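Which Controller Is Best for Driving a Robot Arm?

I spend a lot of my day with two hands on a black controller, resting over a keyboard, and yes, I get paid for it!
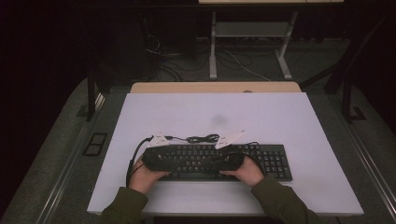
What does a controller do?

A robot arm can't guess what you want. You have to tell it, and a controller is how you do the telling. At Horlow we try out lots of them, and this month it was Vamesia against Kong.

The Vamesia one you hold with both hands, a bit like a sandwich. Tilt it and the arm tilts too. The Kong one stays on the table and you push a stick.

How do we test them?

We play a game! The arm has to pick up a foam block and drop it in a cup, 300 times with each controller. (My thumbs were so tired by the end.) With Vamesia we missed 57 drops. With Kong we missed more, but turning the gripper sideways felt a lot easier.

So who won?

For picking things up, I'd choose Vamesia. For twisting lids, give me Kong any day. We're trying the Ummont gripper in November, and that one has three fingers, so we'll have to learn the whole game again.

Try it at home: close your eyes and let a friend steer your arm using only the words up, down, left, right and grab. Can you pick up a sock?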